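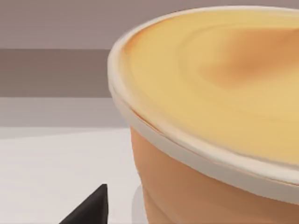

Search this site
Search
Go

Two nights at the Pletance, Rarkdale

26 October 2018

My sister gave us a voucher for this place in January and it sat behind the clock until we finally had a free weekend, so expectations were a bit all over the place by the time we went. I'd read some glowing reviews and one absolutely furious one (it was mostly to do with a parking ticket) and wanted to see for myself.

First, getting there. The satnav wants to send you over the top road, and if you're coming from the Brurnex side I'd ignore it and stay in the valley. It takes longer but you won't meet a milk lorry on a single track. Rarkdale station is a ten-minute walk from the front door, downhill on the way to the hotel and very much uphill on the way back with a suitcase!

We'd booked a standard double and got room 5, up on the first floor at the back. It's not big. You can open the wardrobe or the bathroom door but you'd be brave to try both. The bed, though — I slept like a stone both nights, and I'm a terrible sleeper away from home. Proper blankets if you ask for them, plenty of pillows, and a window that opens all the way, which I'd happily pay extra for these days. The shower took ages to warm up in the morning. By the second day I'd learned to turn it on and go and make the tea first.

The building used to be a wool merchant's house, and the family who took it on, the Vaughans, turned it into a hotel a couple of generations back. There's a framed bill from the early days on the landing and I stood there reading it in my socks until somebody needed to get past with the hoover. The lounge has kept its old fireplace and some very saggy armchairs, and on the Saturday it rained so hard that we did nothing but sit in them. I got through most of a paperback. Lovely.

Dinner was the surprise for me. The menu is short and quite old-fashioned, lots of pies and gravy, and I had the lamb both nights because the first one was so good (my husband thinks this is a waste of a menu, he's wrong). Puddings were less exciting. The rice pudding was fine, the treacle tart had been in the oven too long. Breakfast is served until ten and the kippers need ordering the night before, something we only found out by not ordering them.

Staff were friendly all round, and Caradog Watkins on the desk deserves a special mention. He drew us a map of the river walk on the back of an envelope, stiles and all, and it was far better than the printed leaflet in the room. Do the walk if you get a dry spell, and take the left fork after the mill.

Grumbles, then. Wi-fi was hopeless upstairs. The car park is tiny and I can see how that other reviewer came unstuck, as the street outside is permit only and the sign is half inside a hedge. And I do think they could put a kettle in the rooms that holds more than one and a half cups.

Would I go back? Yes, and I'd pay my own money for it. I'd ask for a front room next time, and I'd order the kippers.

Shares 234
Comments 5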